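Features > Food > Cheese

The Slow Blue of Clatitska

August 2020

I'd eaten plenty of blue cheese before I caught the bus up to Clatitska, and I thought I knew what I liked. Then I had my first slice of Brandes on dark bread and went straight back for another. 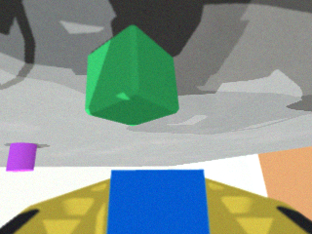
Brandes is made in just 2 dairies, both on the cold side of the Tirken valley, and the milk comes from almost 400 goats that spend the warm months on the high paddocks. The first wheels are pressed in May, when the grass is sweet and full of wild thyme, and you really can taste it — I kept going back to check!

The wheels then go down to the cellars at Grotau, 103 steps below the street, where they sit on spruce boards for 5 months. They're turned by hand and rubbed with salt, and the blue creeps in at its own pace. The flavour is nutty at first, then peppery, with a lovely sour finish.

Locals eat it with stewed plums or melt it over potatoes. I had it both ways, and the potatoes won. Ask for a piece near the rind, and wrap it in paper for the trip home.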